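Nundell notebook - handheld gripper collection, folding
2022-03-29
By the Lirkham bench

Really good session today! 37 episodes kept out of everything we recorded, and the folding ones are starting to look like something a policy could learn from.

Setup same as last entry: two handheld grippers, head camera, clothes laid out on a bed in place of the table. I was doubtful about the bed (soft surface, everything sinks a bit) but I'm now a convert. The creases in the sheet give the tracker plenty to hold on to, and the tabletop in Lirkham was so plain that we lost pose on 14 episodes in November. Lost 6 today, all of them when I leaned in too close.

Running total for the Kereama set is 131. Navport want T-shirts next, but I'd like more long sleeves first, as the sleeve tuck is still the weakest part.

Things I changed:

- Start each episode with both grippers open and still for a slow breath. Makes trimming so much easier.
- Slower on the pinch. I was snatching at the cloth and the jaw width signal came out as a spike with nothing useful either side.
- Left hand takes hold first, right hand comes in second. Mixing the order freely can wait until we have a baseline.
- Bundle folds: keep going after the main fold and do the small tidy-ups too. I used to cut these out as mess, but they're exactly the sort of correction we want in the data. Left jaws on the end of a folded blue-grey garment, right gripper near the other end and not touching:

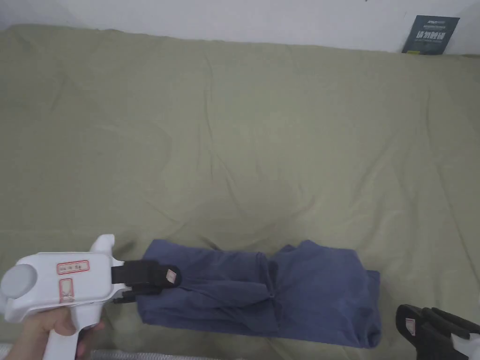

Problems and to do

Wrist ache in the left hand after a long run. The pistol grip is fine for short goes, so shorter blocks, more breaks.

Blue-grey on olive green segments well enough. Need to try dark clothes on a dark sheet before we get too pleased with ourselves.

Check clock offset between head camera and grippers again. It looked fine at the start, haven't looked at the end of the run yet.

Ask Navport which file layout they want before I convert anything. Not doing that twice!

Recent entries
Jaw pads: swapping worn ones
Kereama set: naming the episodes
Lost tracking on plain tabletops
Towels, first attempt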